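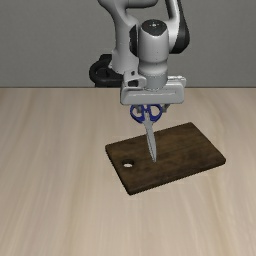
The sales sheet for the Hviid pressure transmitter says it is self-verifying, and I have been turning that word over for most of a week. Self-verifying against what? The sheet doesn't say. It has a nice drawing of the sensor body and an arrow going around in a circle, and that's your lot. I feel the same way about most demonstrations of clever equipment. Show me a robot arm reaching down over a pair of scissors above a wooden table and my first question is how many tries it gets, and my second is who wrote down the misses. A pressure transmitter is a much duller thing than a robot, but the questions carry over pretty well.

Some background. I look after instruments for a small water system near Cullport. We have pressure transmitters on the booster pumps and on the discharge lines, and every so often I go out with a hand pump and a reference gauge and compare the two. It's slow work. You isolate the line, bleed it, hook up, step through the range, write down what you get, and put everything back the way you found it. On a good day one takes me 45 minutes. On the one behind the number 2 pump, where whoever did the piping clearly hated people with elbows, it takes longer.

So along comes Plondero, with a software package that reads the Hviid units over the network and gives each one a health score. Green means healthy. The pitch is that you can stop going out with the hand pump unless the score drops. They'll give you a 30 day trial, and our distributor, Muvura, was very keen to tell me how many man-hours it would free up. I noticed the man-hours were worked out to a decimal place and the drift figure was "typically negligible."

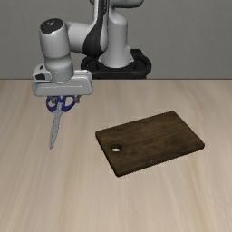

White arm on its black base, gray wall behind.

I did the trial. I'm not against software, whatever they say about me at the office. The install went fine and the screens are easy to read. Every transmitter came up green on Monday morning and stayed green.

Then I took the hand pump out anyway and checked one. It was reading high across the whole range by more than our own limit allows. Still green. I checked my reference gauge against our spare, in case I was the one who was off, and the two agreed. Went back, tried again, same answer.

I asked Muvura what the score is made of. It took a few emails. As far as I can work out, it looks at the supply voltage, the electronics temperature, signal noise, and whether the sensor's internal resistance has wandered. All worth knowing! A noisy signal has warned me about water in a conduit more than once. But none of that compares the reading to a known pressure, and comparing the reading to a known pressure is what the word calibration means where I work. A slow zero shift on a quiet, well-powered transmitter will sail right through.
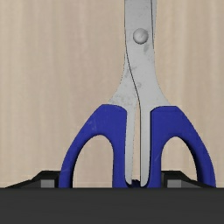 A reader who saw my first grumble about all this wrote in to say that I'm being unfair, that a hand check once a year tells you about one afternoon and the software is watching all the other days, and that he would take a mediocre check all year over a perfect one in April.

I've thought about that and I half agree. If a diaphragm gets whacked by a pressure surge in June, I might not find out until the following spring, and the software might catch it by lunchtime. Might. What I don't accept is the step after that, where the two are treated as the same kind of check and the cheaper one wins. The Plondero contract I was sent has a section on "reduced field visits" and the savings table assumes I stop going out almost entirely. Take that assumption away and the payback gets a lot longer. 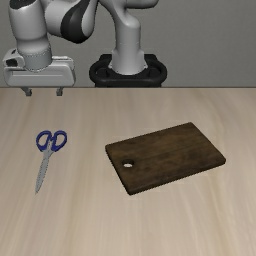

Scissors and cutting board on the table, with the arm at the back.

Where I've ended up, for now: I told Muvura I'd consider the diagnostics if they came without the claim about calibration, and at a price that matched. I also asked for the raw data from units that had been scored green and then checked on a bench. They said they'd look into it. The trial has run out, the screens have gone gray, and I'm still waiting for the data.

In the meantime I'm back on the usual route with the hand pump. I re-zeroed the bad transmitter and put it down for another look in 30 days, and I've written the as-found numbers on the tag in marker so that whoever opens the panel next can see them. If you run Hviid units and have as-found readings going back a few years, please send them. I'd especially like the ones where the light was green.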